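Kustent (panorama software)

7 min read

Kustent is a small desktop program for joining overlapping photos into one wide picture. It was made by Van Beek, a two-person software firm in Gorkdale, and it's the thing I've used for practically every panorama I've ever printed. I've written this up in encyclopedia fashion so the facts are in one place, but I'm a fan and I'm not going to hide it (you'll notice when I get to the preview window, which I love, and the export box, which I don't).

You give it a handful of photos taken from more or less the same spot, it works out how they fit together, and you get a single image that you can crop, straighten and save. Plenty of phones will do a version of this for you while you stand there turning slowly on your heels. Kustent is for people who'd like to do it afterwards, at home, with a cup of tea and a bit more say in the result.

Background

The program was written by Mio Ogura, who wanted to print a long view of the Gorkdale reservoir to go above a sofa and couldn't find anything cheap that would make a file big enough. The first version had no preview at all. You picked your photos, pressed Join, waited, and found out! Yuzuki Morikawa came on board for the second version and drew the whole interface again from scratch, and most of what people like about Kustent today dates from then: the filmstrip along the bottom, the draggable horizon, and the big grey Undo button that remembers everything back to when you opened the project.

The name doesn't mean anything, as far as I've been able to find out. The help file has a page called "Why Kustent?" and all it says is "Why not?", which I suppose is fair enough.

Early copies came on a disc in a cardboard sleeve, and I still have mine. These days it's a download of 483 megabytes, and a good part of that is the sample projects, which you can untick during installation if you're short of room. I'd leave them in the first time round. The harbour one is a lovely set to practise on, with nice chunky overlaps and no people walking through.

How it joins photos

When you press Join, Kustent hunts through each photo for little details it can recognise again in the next one. Corners are good, and so are window frames, chimney pots, the edge of a sign, that sort of thing. Each pair it finds is called a pin. On an ordinary outdoor shot you might see a couple of hundred; the harbour sample gives me 228 pins every single time I run it, and I've run it far more often than any sensible person needs to.

Once it has its pins, the program nudges, turns and bends the photos until the pins sit on top of each other as closely as they can. Then comes the blending, which is handled by a separate part called Prurkness. Prurkness decides where the joins should run, trying to steer them along natural edges so you don't get half a bicycle, and it evens out the brightness on either side so that the sky doesn't turn stripy.

You can turn Prurkness off. I've only done it to see what it was up to, and the difference is enormous, especially with skies. If you've ever made a panorama where the blue goes light, dark, light, dark like a deckchair, that's what you get without it.

Pins can also be added by hand. You click a spot in one photo, click the same spot in its neighbour, and Kustent tidies up your aim a bit. I was scared of this for ages and I wish I hadn't been, as it takes a minute and it rescues sets I'd have thrown away. 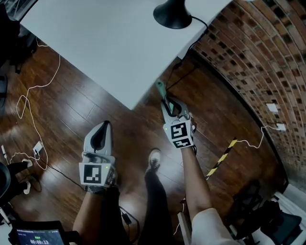
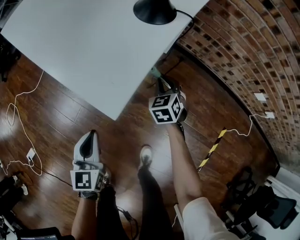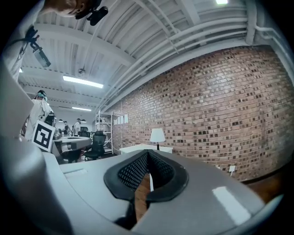

Indoor sets are where Kustent needs the most help, and the manual gives them a chapter of their own. Things are nearer to the camera, so a small step sideways moves the foreground a lot and the background hardly at all, and the program can't satisfy both. Repeating patterns are the other headache. The pin finder likes a detail it can only find once, and something like the dark diamond-patterned mesh in the last picture offers it the same little shape over and over, so it may happily match one diamond with its neighbour and shunt the whole photo along. The bricks in the first two could cause the same sort of muddle, and the way that wall bends means I'd want to run lens correction on them before I let the pin finder anywhere near. My own habit is to brush over the pattern with the Ignore tool and then put a few pins in by hand on things there's only one of. It's fiddly the first time, quick after that.

Lens correction

Very wide lenses bend straight lines, and the wider you go the more they bend. Kustent has a tab called Lens for this, with a slider that runs from Flat to Round and a grid you can lay over your photo while you drag it. If your camera has written its lens details into the file, the slider moves itself to a sensible starting place. If it hasn't, find something you know is straight, a door frame for instance, and drag until it behaves.

One thing to watch: correcting a very wide photo stretches the corners, and they go a bit mushy. I tend to stop slightly short of perfectly straight and let the crop get rid of the worst of it. Yuzuki Morikawa recommends the same in the manual, though she puts it much more politely than "mushy".

Do all your photos with the same setting, too. There's a little chain icon next to the slider and when it's closed, the setting is applied to the whole set. I forgot it once and ended up with a terrace of houses that looked as if it was breathing in.

Projections

Once the photos are joined you choose how the view gets laid out flat, and Kustent has a drop-down for it with the friendliest names I've come across. Window keeps straight lines straight and is best for narrow views. Scroll is the one you'll want for long landscapes, where the horizon stays level and anything straight above or below it curves gently. Ball wraps the lot into a circle, so you get one of those tiny planet pictures, and I defy anybody not to make at least one of their own garden.

You can swap between them as often as you like without joining again. The preview changes as you hover over each name, before you've clicked anything, and this is the bit I love! So many programs make you choose first and regret it afterwards.

Limits

A Kustent project takes up to 40 photos. For most of us that's heaps, and a normal sideways sweep needs far fewer, but people who shoot several rows for a very tall picture do run into it. The usual way round is to join each row separately, save the rows, and then join those. It works, although Prurkness gets a bit confused about brightness on the second go and you may need to even things up yourself.

Moving subjects are another weak spot. There's a Keep brush for telling it which photo should win in a particular area, so you can hang on to the dog from photo three and lose the half dog from photo four. Water is hopeless whatever you do. Waves never match, and I've learned to put the join where the sea is flattest and leave it alone.

And then the export box. It has 17 settings on one screen, all with tiny labels, and the one you need nearly every time (size in centimetres) is in the bottom corner under something called Tile Hinting. I have no idea what Tile Hinting is. I've never touched it and my prints come out beautifully. If anyone at Van Beek ever reads this, please, please make that box simpler.

File types

Kustent opens the ordinary photo formats and most camera raw files, although raw files are turned into ordinary ones behind the scenes, so if you're fussy about your colours do that step elsewhere first. Projects are saved as small files that only point to your photos, and this catches people out. Move the photos to another folder and the project opens with a row of grey boxes. Right-click any of them, choose Find Again, point it at the new folder, and it will usually pick up the rest by itself.

Finished panoramas can be saved whole or as strips for printing on a home printer. Strips come with a narrow overlap for gluing, and you can set how wide it is. I do mine on matt paper with a glue stick and a steel ruler, and from across the room the joins don't show.

Among scrapbookers

I think Van Beek expected to sell mostly to landscape photographers, but the users' forum is full of scrapbookers and has been for years. Folded panoramas are the big thing there, where you print a long view, crease it like a concertina and stick one end into an album so that it pulls out. Kustent even has a Fold Marks option now, added after a lot of asking, which prints faint ticks along the top and bottom edges at whatever spacing you type in.

Some people use it for flat things as well, scanning a big poster or an old family tree in pieces and joining the scans. For that you should choose Scanner in the Lens tab before you start, otherwise it assumes you were standing in the middle of the poster turning round, and the results are very strange indeed.

See also

Fold-out album pages; joining scans; printing long pictures at home; tiny planet pictures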